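Lonotis Episode Notes

A fan-made set of notes on every episode of Skellcombe, the fantasy series about the salt witches of Nurudier. If you love this show as much as I do, welcome! Version 2, updated 27 December 2023. 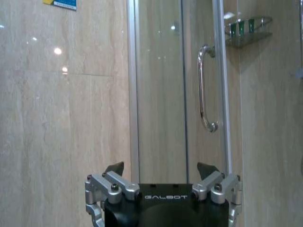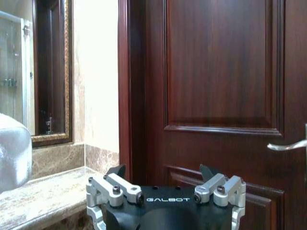
What you get

One row per scene, 538 scenes in all, covering both seasons. Each row has:

season and episode
scene number
start time
characters who speak
location in the story (the Drowned Court, the Upper Stair and so on)
a short summary in my own words
book chapter, where there is one

The book chapter column is my favorite part. Season two moves the siege so far forward that it lands before the wedding, and you can finally trace how they did it – it's such a clever bit of plotting.

Files

scenes.csv – the main table
names.csv – 110 characters, with every spelling used in the subtitles
changes.txt – fixes from version 1

Known problems

Start times come from the streaming cut and may drift by a few seconds on disc. The Okafor twins are hard to tell apart in the tunnel scenes, so those rows say "Okafor (either)". Flashbacks are filed under the episode they air in.

There is no dialogue in here beyond a line or two, and no scripts, so please don't ask for them.

Using it

Free for fan sites, wikis and class projects. Credit Kazue Wada and link back to this page. I'd love to see what you make with it! Corrections are very welcome too – send the season, episode and scene number along with the fix.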